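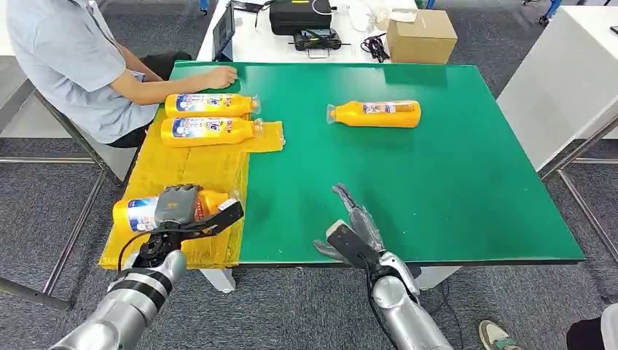 The green table with the yellow mat at its left end, bottles laid on their sides.

Progress report to Vakley, May
Packing table project, Modudstead
From: Dineo Zwane

Hello Precious,

You asked for something a bit longer than last time's half page, so get yourself a cup of tea. I'll start with the packing table, as that's where most of your money has gone, and do the sums at the end.

As you'll remember, we used to fill every household parcel straight from the shelves. It was quick when Lerato was doing it and slow when anyone else was, and we kept finding parcels with two sponges and no washing-up liquid (sorry again to the Kruger Street families!). The plan we put to you was to have one proper table, lay things out on it first, check them, and only then pack. We've now been working that way for 11 weeks and I'm really pleased with it.

The table itself is the big green one. We did look at buying new, but Kagiso found this one through Plidby, the office clearance people, and it was well under what we'd budgeted. The top is lovely and glossy, so it wipes down in no time, but the shine has its drawbacks - round bottles slide about on it, and if you put one down on its side near the edge you do end up watching it. That's why we added the yellow mat along the left end. Bottles go on the mat first, the open green part is for whatever has been checked, and so far people have picked that up without needing a lesson.

The mat is my one grumble. It's creased, it has seams, and it hangs a little over the front of the table, so sleeves and apron strings catch on it. I'd like to replace it with a single piece of something heavier, cut to fit. Lerato has measured up and we've had one quote, which I thought was cheeky, so we're getting another.

We lay the bottles on their sides at the checking stage, and you did ask me why. Standing up they look tidy but you can't tell much about the cap. Lying down, you can look at the neck and the clear wrapping and turn the label towards you in the same go. Anything with a torn wrap goes in the crate under the window and we use it ourselves for cleaning, so nothing is wasted. We have very clean floors at the moment.

Chairs next. The old stools had to go, and we now have metal-framed chairs at the table so that people can do the checking sitting down. This has made more difference than I expected. Quyên Đinh joined us in the spring and can't stand for long, and she does a full morning at the table now, which simply wouldn't have happened before. We've also had two people come back who had stopped because of their knees. The chairs are a touch low for the table, so I've ordered cushions. They're on the list below.

Now for the numbers. We packed 326 parcels in this period. In the whole of the last period it was fewer, but we were shut for the boiler, so I wouldn't read too much into that. Complaints about missing items have dropped to three, and one of those turned out to be a bottle that had rolled under a car seat.

What we've spent from the grant so far:

Table, chairs and delivery: £798
Bottles, sponges, cloths and bags: £1,145
Yellow mat: nothing, it was given to us

Still to come are the seat cushions, the new mat and a second set of shelves for the back wall. I'm confident all three will fit inside what's left, though I'd like to move a bit from the "signs and printing" line into shelving if you're happy with that. We don't need the signs. A sheet of A4 taped to the wall is doing the job.

One thing hasn't gone to plan. We said we'd be running an evening session by now and we aren't. Kagiso is willing, but he can't do it by himself and the building likes two keyholders after six o'clock. I've asked Lerato to train up as the second one and she has said yes, so I hope to have a start date for you in the next report. If it slips again I'll ring you and not wait for the paperwork.

You're very welcome to come and see it all for yourself. Mornings are best, before half past ten, when the deliveries have come in and the table is in full swing. We'll find you a chair, but I warn you that you'll be handed some bottles to check.

Could you let me know about moving the signs money when you get a moment? I'd like to get the shelves ordered before the summer.

All best,
Dineo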